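Sedgwick Arm Simulator: Questions About the Gripper Fault

Last updated March 31, 2018

Thank you to everyone who wrote in over the past few weeks, and thank you especially to the people who sent logs along with their letters. So many of the same questions kept coming up that it seemed kinder to put the answers in one place, where you can find them without waiting on a reply from us. If yours is missing, the address on the contact page still reaches a real person, and that person is usually me.

What went wrong, in plain terms?

Under certain conditions the simulator told your program that the gripper was holding a block when it was holding nothing at all. The arm would close, miss, lift, travel over to the drop-off point and open again, and the run would be written down as a success. If you only looked at the score at the end, everything seemed to be going beautifully.

The trouble sat in the contact check. When the fingers stopped moving, the simulator took that as a sign that something was between them. Fingers also stop moving when they reach a travel limit, and in release 36 we changed where one of those limits was without changing the check that leaned on it.

Who noticed it?

Ruwan Begum, at our Jevville office, who was training a new stacking routine and became suspicious when it got better overnight. Ruwan replayed the runs one at a time and found 20 in a row with an empty gripper and a passing mark. We owe Ruwan a good lunch for that, and a quieter month.

Am I affected?

If you installed or updated in December or later, and you use the two-finger gripper with the standard pick task, then please assume that you are. People on the suction tool are fine, because that tool has its own check and never touched the faulty one. If you are on release 35 or earlier you are fine too, though you are missing some other repairs that I would love for you to have.

Could this hurt anybody?

Inside the simulator, no. The worry is what happens when a routine trained there is moved to a real arm. A controller that believes it is carrying a part may swing across the cell at its carrying speed, skip the retry, and open its fingers over a fixture where a person expects a part to land. Breltlow, who run a small packing line and were good enough to let us mention them, had an arm push down on an empty tray until its force limit tripped. The guard was closed and the limit did its job – but it was a bad afternoon all the same, and we are sorry for it.

Please don't run a routine trained on release 36 on real hardware until you have retrained it or checked it by hand. Keep the guarding and the emergency stop just as they would be for any untested program.

How do I check my own runs?

Open the replay window, choose a run marked as a success, and switch to the wrist view. Step forward to the moment the grip is reported as closed and look between the fingers. Do this for a good handful of runs, and include some from late in the training, as the routine may have learned to lean on the fault by then.

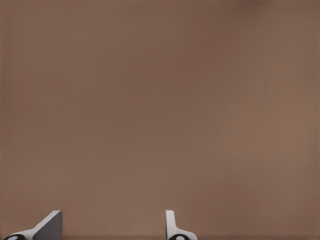
Simulator render: Uvport graphics team

With the fingers apart and nothing in the gap, as in the wrist view here, the grip flag ought to read zero. Should yours read one on a picture like this, you have the fault, and that run should come out of your results. The log code to search for is 2429, which is written each time the old check fires.

What did you change in the fix?

Release 37 asks two things before it reports a grip: that the fingers have met something, and that the something is a movable object in the scene. We tested it against 800 runs, the missed grips included, and read through the disagreements by eye – slow work, with a great deal of tea.

Do I have to throw away all my training?

I wish I had a softer answer. Earlier work from release 35 can be kept, and you can start again from the last save you made there. Anything learned after the update has been rewarded for the wrong thing, and in our own tests it was quicker to retrain than to coax it back.

Where do I send a log?

Use the upload form on the support page and put "grip" in the subject line. Please send the whole file, even when it is a big one.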